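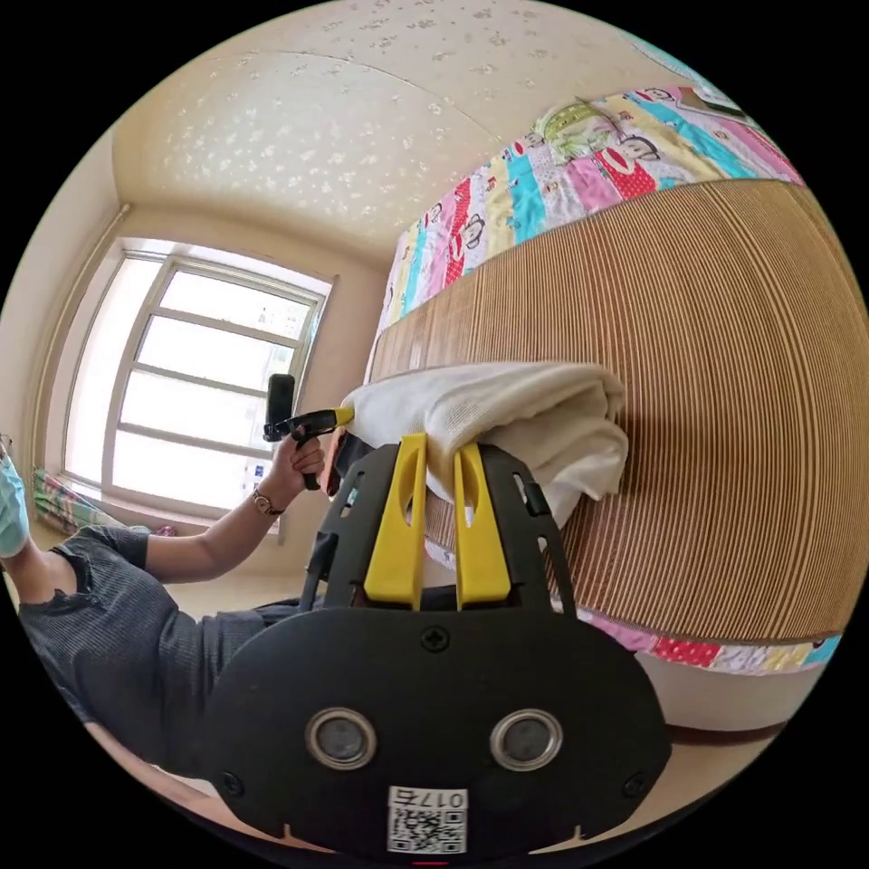 Gripper drops towels after a while, is it the motor?

We bought two hand-held grippers from Grera in August for a towel folding job, and one of them has started letting go. It grips fine for the first part of the day and then the cloth begins to slide out, always thin stuff, never the thick bath sheets. Ours have the yellow fingers with the long slot in each, and with a folded towel hung over the side of a bed like that one I would say the fingers lose it one time in four by mid-afternoon. Grera support say the motor is overheating and want 400 for a new one. I don't believe them. The body is barely warm when I put my hand on it, and the log shows no temperature warning at all. What worries me more is that last week it closed again by itself after dropping a towel, with my colleague's thumb not far off. Has anyone had this and found the real cause?
Posted by slowhinge

rackandpinion
Motor. Had the same with ours, swapped it, fine now. They do get tired after 700 hours or so whatever the brochure says. Just pay for it.

mildewpatrol
I would want a lot more proof than that before handing over 400. A hot motor doesn't know what sort of towel it is holding, and if it was short of force I would expect the thick ones to go first as they are heavier. Thin cloth slipping makes me think of the fingers. Soft fingers pick up lint and whatever softener is left in the washing, and by the afternoon they can be quite slick. Wash them with warm water and a drop of washing-up liquid, dry them properly, then try the same towel again at the time it normally fails. You have two grippers, so swap the fingers over as well. If the fault moves with the fingers you have your answer and it costs you nothing.

Don't use solvent. I did on a Rinaldi set and the surface went shiny and never gripped again.

The closing by itself is a separate matter and I would stop using that one until you know why. Switch it off, get the battery out before you touch the fingers, and look at the cable where it goes into the body. A bad connection can make it lose its position and go looking for it when it comes back. Ask Grera in writing whether it is meant to close on restart. My guess is they will say it can't happen – they said that to me too.

slowhinge
Thanks. Washed them and swapped the fingers over, and the slipping has moved to the other gripper, so I am not buying a motor. The closing hasn't come back but I don't trust it, and it is in a drawer with the battery out. Support have gone quiet since I asked about restarts.

rackandpinion
Still think it's the motor.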